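Packing Task, Spring Term - Gallery
Dendthorpe Robotics Club, manipulation group

12 April 2021

The manipulation group spent the spring term on one task: picking packaged snacks and small household goods off a table and placing them in an open container, and the same operation in reverse. The work is done with hand-held grippers. Each student operates the jaws directly, and the recordings are later used to train a policy for the club arm, which goes by the name Brornodora. The pages from the fall term covered rigid blocks and cups. Soft packaging is a different problem, and most of the notes on this page deal with it.

The task sheet was written by Oliwia Jasińska and has been revised twice. The current version defines an episode as one item, starting with the jaws open and clear of the container and ending with the jaws open again. An episode in which the item is dropped and recovered is kept and tagged. An episode in which the operator touches the item with a bare hand is discarded.

1. Single packet, held at the pads

Crinkled packet between the ribbed pads, over the tray with the yellow rim. A second gripper is at the right.

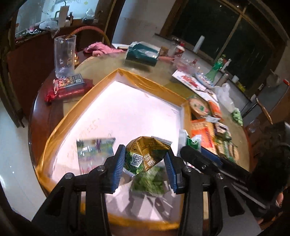 Grip width is the main variable in this part of the task. A filled packet has no fixed thickness. The contents move when the pads close, and the reading from the jaw encoder at first contact is usually larger than the reading two seconds later. In March we logged jaw width through the full close for every packet episode and found that operators fell into two groups. One group closed until the film stopped moving and held there. The other closed further, then relaxed. The second method gave fewer slips on glossy film but crushed the contents more often, so the task sheet now asks for the first method and a slower lift.

Approach angle matters less than we expected. Packets lying flat are taken by the long edge where possible. If the sealed end is the only part standing clear of the surface, it is acceptable to take the seal, but the packet then swings during transfer and the release has to wait until the swing dies out. The tag for this is "pendulum". Please use it. Several episodes from the first round had to be watched again because the tag was missing.

When two grippers are in use over the same container, only one operator moves at a time. The waiting operator stays at the rim with the jaws still. Both streams are saved under the same episode number, with the suffix L or R.

2. Open jaws between episodes

Jaws wide, nothing held, next to the long orange-yellow box of packaged goods.

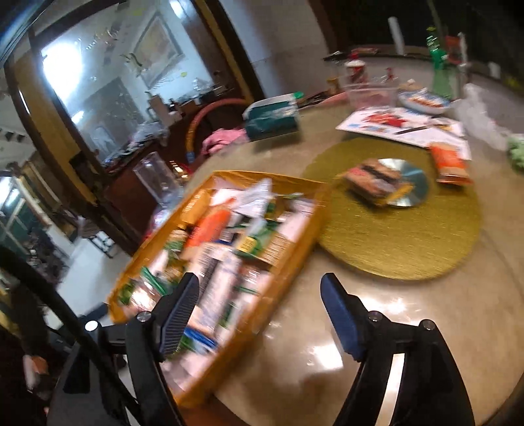 The segmentation script (Rutkowska, version 5) looks for the open position to find where one episode stops and the next begins. It needs the jaws at full width for at least half a second. Operators who started closing on the way back to the box produced episodes that ran together, and these were split by hand. The script does not use the image at all at this stage, only the jaw signal. A later version may use both.

Fast wrist motion is the other recurring fault. Pose tracking relies on features in the view, and blurred stretches give the tracker little to work with. The check is simple: if the pose estimate jumps between consecutive samples by more than the limit in the settings file, the episode is flagged and someone reviews it. Shiny surfaces make this worse. A reflection moves across a glossy tabletop as the gripper moves, and the tracker can take it for a fixed point. We have left the surfaces as they are, as the arm will have to cope with the same thing.

Totals for the term

Episodes recorded: 2592
Episodes flagged by the tracking check: 235
Grippers in use: 2

The flagged episodes have all been reviewed. Those with a short jump at the start or end were trimmed and returned to the set. The others are kept in a separate folder and should not be used for training, though they are useful for testing changes to the tracker.

Next steps

The first policy trained on this data will be run on the arm at the Lalden workshop. Placement will be scored on whether the item ends up fully inside the rim. Orientation is not scored. Members who want to operate in the next round should read the revised task sheet first and do the jaw calibration with a second person watching the readout - the zero offset drifts after the pads have been changed, and the old value stays in the settings file until it is overwritten.

Corrections to tags can be sent to Oliwia with the episode number and the suffix.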